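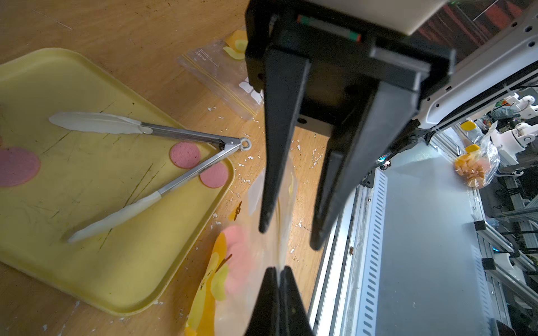
Most of the argument about teaching robots by remote control is over how many demonstrations you need. I think the better question is who gives them, and what they are allowed to leave in. I spent a good part of March at Plasley, where people steer a pair of arms through small jobs with food and packaging, and I came away thinking the count is the least useful thing on the progress sheet. Kitchen tongs lying open across a scuffed yellow tray, with a crumpled plastic bag beside it and crumbs all over the wood, make a fair test of any skill. A clean tray and a stiff new box would not be. If a robot is going to work where people handle food, it should be taught on a table that looks like someone has been handling food.

The usual practice is to tidy first. The operator wipes down, squares everything up, runs the task, and resets to the same spot. At Flostik, where I did contract work before this, we had tape marks for every object and a rule that a run with a fumble in it was thrown out. We collected 3,000 runs that way and were pleased with ourselves. Then the tray was moved the width of a hand and the arms went on reaching for where it used to be. The runs we had thrown out were the ones that showed a person missing the edge of a bag, noticing, and coming back for it. We had paid for that knowledge and then deleted it.

I don't say every bad run should be kept. If the operator was tired or the headset lagged, the run teaches tiredness and lag. Someone has to go through them and judge, and that takes time managers don't like to budget for. But a fumble followed by a good recovery is a lesson, and it should be labelled and kept as one.
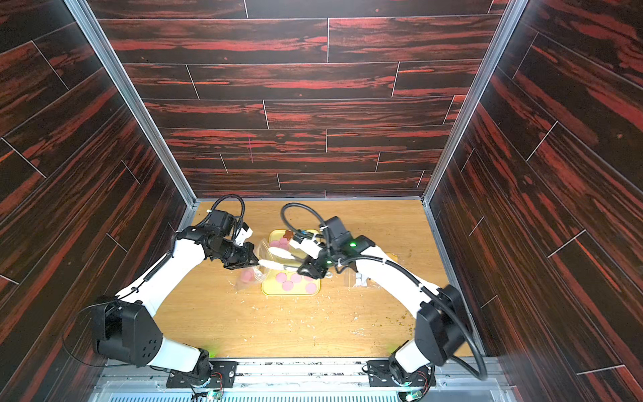

The second thing I would change is who sits at the controls. The common view is that you hire young people with quick thumbs, train them for an afternoon and let them go. They are fast, and they get smooth motion. What they don't have is the habit of the work. A person who has packed food for a living opens a bag a certain way, with one side held still and the other side doing the moving, and does it without thinking. Ask them to write it down and you will get two lines. Put them at the controls and you will get all of it, once they stop fighting the gear.

That last part is the real objection, and it is a fair one. The gear is awkward. You have no feeling in your fingers, and thin plastic is the worst material there is to handle without feeling. One packer I worked beside needed 17 tries before she could open a bag to her own satisfaction. Her first hour was worth nothing as data. By the second day I would have taken 30 of her runs over several hundred from our fast people, and I said so at the time, to little effect.

Guiding the arm directly by hand gets around some of this. Peltonen still does it that way for single-arm jobs, and the motions are good. It falls down with two arms and a soft object, where you would need four hands and would be standing in your own way. For bags, I think remote control is the right method. It just needs slower people and more patience.

It also needs better pay. The plan for the Plernorness site lists operators under consumables, between gloves and cable ties. These are the people whose judgment ends up in the machine, possibly for years. I would put them in the engineering budget, give them a say in which runs are kept, and give them a 21-minute limit per sitting, because bag work is hard on the wrists and the eyes. Some of the money could come out of the tape.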